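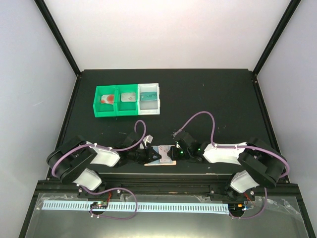 How many new words should I learn in one day? For me the good number is five, and I write them by hand in the evening.

2 min read

When I moved to Clotholm in May, I had a list of 3000 words and I wanted to finish it before winter. After 70 words I was already mixing "borrow" and "lend". My neighbor Nerea Soler told me to put each word in a sentence about my own day. So now I write things like "I borrowed an umbrella from Nerea." I still must give it back to her.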